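From: Bongani Mabuza
To: Lellmont Bench & Jewelry Swap list
Date: January 24, 2021
Subject: Re: posts and backs, how are you all boxing them?

On the Lellmont list, Ekpo wrote:
> I've got around 300 pairs of studs to get ready for the Poltthorpe
> sale and I'm sick of little plastic bags. The posts poke right
> through and the pairs get separated. Is anybody using the small
> card boxes with the black lining? Do they scratch?

Hi Ekpo, and hi everyone,

Yes, I switched to the card ones back in August and I'm never going back to bags! I bought 40 to try, the cream kind with the hinged lid (Jiradano carries them, 11 to a sleeve, which is a silly number, but okay). The pads are a soft black pile and silver looks so good on them, even the tiny plain pieces I can never get anyone to look at.

Scratching hasn't been a problem for me, but I do wipe the posts first. What drives me nuts is lint. Keep a bit of packing tape by you and dab the pad before the earrings go in, sticky side down, one quick touch. If you rub it you'll pull the pile up and then it looks like a cat slept in there.

I also keep my tools within reach when I'm boxing (pliers especially, for a bent post), and I like a dark surface under everything. Silver bits that roll off onto my pale kitchen counter are gone until spring. Try laying one earring down at a time with the lid all the way back, then check the pair before you close it. I sent three mismatched pairs out the door last year by hurrying, and one lady was very nice about it and two were not.
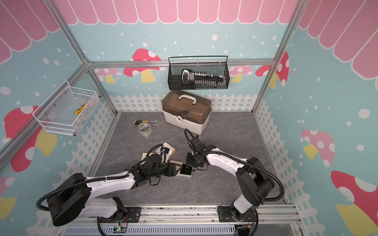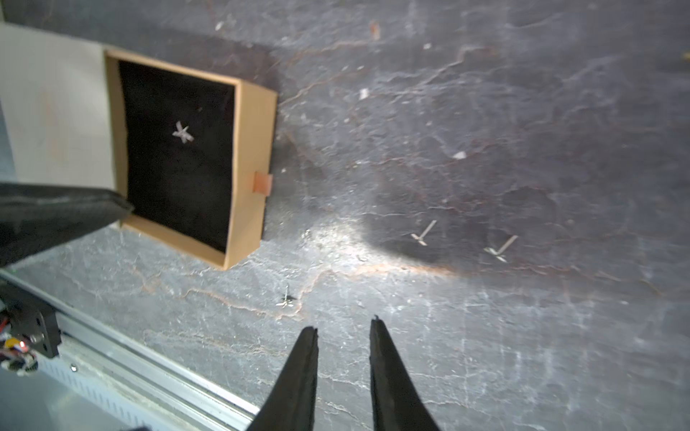
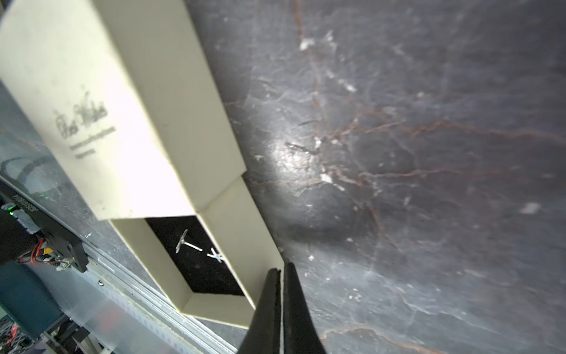
Do the pads come out, so you can put a card with the price or care notes underneath?

Mine lift out if you slide a fingernail down one short side and tip the pad up. Fold the card once so it sits flat, or the pad rides too high and the lid won't close.

If a few of us want to go in together, the price drops at 1,000 boxes and I'd happily take a share. Write me off list.

Bongani

We use cookies to remember your list settings. By continuing to browse the archive you agree to our use of cookies. Accept | Manage preferences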